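Subject: Re: Butcher block tops – oil or varnish, and what to do about the screw holes?
List: Flutwood workbench and tabletop list

On Tuesday, a list member in Skurholm wrote:

> Hi all,
>
> I have picked up a long butcher block top second hand and want to use it as a general work table. Somebody has put a gloss finish on it, no idea what. It has gone dull in places and there are rings and dark patches. There is also a line of old screw holes down one side where something was bolted on.
>
> Questions:
>
> 1. Do I have to take the whole finish off or can I scuff it and go over?
> 2. Would you change to oil at this point?
> 3. Fill the holes, plug them, or leave them?
> 4. It's in two pieces, and the join shows. Can I hide it?
>
> No food on it, mostly glue-ups, sorting parts, some soldering. Room is heated but the floor gets cold in winter.
>
> Thanks in advance.

Quick answer, I have to leave in a bit. Will try to go in order.

1. Scuff and go over, IF what's there is sound. Tape test first. Score a little crosshatch somewhere you don't care about, press tape on hard, rip it off. If flakes come with it then you're stripping, sorry. If not, wash it (dish soap, then plain water, then let it dry overnight, don't rush that part), sand lightly, wipe, thin coat. Second coat next day. I did ours with the wipe-on from Antoniadis and no complaints, goes on thin so you need more coats than you think.

The dark patches won't come out that way. If they are under the finish you're only going to get them by going down to bare wood, and even then maybe not all of it. I left mine. It's a work table.

2. No. Not for soldering and glue. Oil looks nicer and it's easy to patch, I'll give you that, but glue gets into it and you'll be scraping and re-oiling forever. With a hard finish the glue drips pop off with a plastic scraper. We had an oiled top at the Miltcombe shop before and I was very happy to see the back of it.

Downside of gloss is the glare. If you have strip lights overhead you will get a bright stripe right where you want to look. Satin fixes most of that. I used gloss becuase it was what we had half a can of and I'd do satin next time.
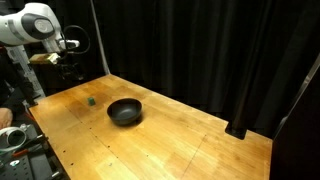 Little holes near the edge like that I would leave alone. They collect sawdust and thats about all the harm they do. If it bothers you, wax filler stick in a shade darker than the wood, push it in, scrape flush, but do it AFTER the last coat or the finish won't stick over it. Plugs are a lot of work for holes that small. Anything bigger than a pencil, ok, plug it, and match the strip it's in and not the whole top, every strip is a different color anyway.

4. Can't really hide a seam, no. You can make it flat, which matters more. Get underneath, loosen the connecting bolts, knock it level with a block and mallet, tighten from the middle out. Then a card scraper across the joint. Don't fill it with anything that sets hard – the two halves move and it cracks out by March, ask me how I know. If crumbs in the gap drive you nuts a bit of soft wax is fine.

Oh and do the underside too!! One coat at least. People skip it and then the top cups and they blame the wood. Especially over a cold floor.

Someone asked last month about coating the end grain. Same finish, just more of it, it drinks the first two coats.

Will look up what grit I finished with, it's written on the can lid at the shop. Post the tape test result when you have it.

--
Miltcombe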